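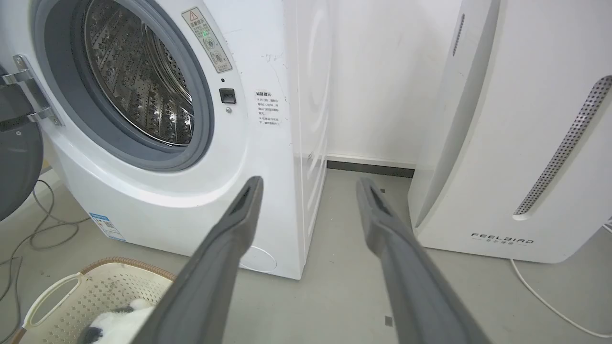 *Front loader with the door open, steel drum and gray gasket.*

Re: [Pondness-laundry] Vinegar in the rinse

> I've put half a cup of white vinegar in every rinse since January and the towels are softer. The Losta blog says it also cleans the gasket and replaces softener completely. Why would anyone still pay for the Karam stuff?

Softer compared to what? You also said last month that you'd cut your detergent in half. If I had to bet, that's your soft towels right there - less soap left in the cloth.

I read the Losta post. It cites a survey of 2504 households, of which 1477 "noticed an improvement." An improvement in what, it doesn't say. It doesn't say what the other households noticed either, and there was no group rinsing with plain water. I'd also point out that Losta sells vinegar.

As for the gasket, I'm not convinced that acid in every load is good for rubber. My Vetix manual says to wipe the seal with a damp cloth and leave the door open between washes. Boring, but free.

I'm no fan of Karam softener, and I quit using it on towels years ago. But try this before you tell the whole list to switch: wash four towels with vinegar and four without, same detergent, same dryer setting, and have someone else in the house pick the soft ones without knowing which is which. Post what you get, even if it's a tie.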